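About Zellomel
Reading time: 2 minutes

Zellomel teaches robot arms to do household jobs: clearing a table, putting rubbish in the bin, changing the bag. Mereana Pearce started the company in a rented unit in Sasden. We now have seven staff and a second workshop at Maihi.

People who visit us usually ask about the Prunero fault, so we have put it on this page.

Prunero is our two-armed machine. It learns from people, who do a job over and over with a gripper in each hand while the finger positions are recorded. By November we had 3,734 recordings of bin jobs and were running the arms on their own every afternoon.

During one of those runs the right gripper closed on a bin bag and did not let go. The arm kept lifting. The bag stretched, the bin tipped and came off the table, and the arm carried on to the end of its travel with the bag still in its fingers. One of our staff had stepped in to catch the bin. She pressed the stop button with her other hand and was not hurt, but she should not have been within reach while the arm was live.

We shut Prunero down that day and went through the logs. Thin plastic had worked its way into the finger joint and the position sensor read "open" when the fingers were closed. The software believed the sensor. The same wrong reading was in 1,115 of the recordings, so the machine had been learning from bad numbers for weeks. We threw those out and are recording them again by hand.

Other changes are now in place. The fingers have a cover over the joint. Motor current is checked against the sensor, and if the two disagree for 300 milliseconds the arm stops. Anyone may stop a run without giving a reason, and no one reaches over the table until the arm's power is off.

The arms went back to work on 6 December 2024, at half speed. Bag jobs are still done by people holding the grippers, and will be until the new recordings are finished and checked. 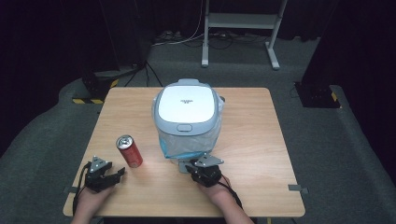
Cans and boxes have been cleared for half speed at Maihi as well. If you want to read the full fault report, ask us for a copy and we will send it.

Contact Zellomel, Sasden | © Zellomel | Back to top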